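Week 2: Peacekeeping mandates and consent

Reading: Margaritis, chapter 2, on the Wekumska ceasefire. The response paper is 500 words and goes to Spyros Pappas before the tutorial.

A peacekeeping force needs a mandate and, in most cases, the consent of the parties. Consent can be withdrawn, and it often weakens once troops arrive in the countryside. Note how Margaritis treats local commanders who never signed anything.

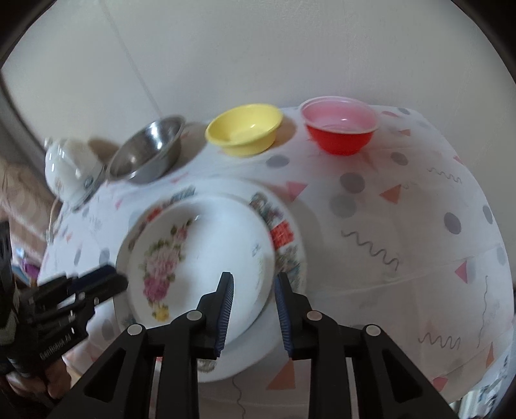
Mandates are usually layered. A broad resolution comes first, and a narrower agreement on troop status is set on top of it, much as the rose-patterned plate sits on the larger one with the printed rim. The narrower text does not cover everything beneath it — look for the clauses left showing, such as detention and customs.

For the tutorial, assume a force of 2,000 and one contested port. Decide who controls the port and under which document. Chrysoula Lazaridis will take the side of the host government.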